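# The Last Chore on the Line

Factories have had robots for decades, yet much of the light work on a shop floor is still done by hand. Picking up a part, turning it the right way and setting it where it belongs is a chore that most adults learn in a minute. For machines, it remains a serious test.

At Gkikas, a maker of flat-pack furniture fittings, managers have spent the year asking whether that test can be passed at a reasonable cost. Their trial, known as Mestodden, covers one task only: small pieces must be taken from the table and brought to a tray. Printed markers on the blocks help the system judge position and angle. Jintana Intarasuk, who directs the trial, reports 1138 attempts to date and says that the results justify a second stage in October.

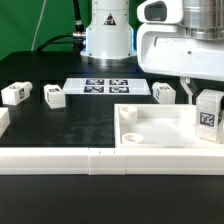 Chaiwat Kamolrat is less certain. A worker at the next bench, he argues, does not need a marker on every part, and "until the machine can do without them as well, we are paying for a very patient beginner."

The question of labels divides the field. Supporters consider them a fair aid during development, much as a new employee is given a written guide. Critics answer that homes and small workshops will never be labeled, and that a machine meant to clear a table or sort a drawer must cope with whatever it finds.

Cost is the second concern. Gkikas employs 40 people in assembly, and its product list changes often. Each change means new settings and new trials. Ms. Intarasuk estimates that a single change of part now takes her team 14 working days to prepare, and she will not recommend wider use until that period is shorter. The assembly benches will remain fully staffed through the second stage.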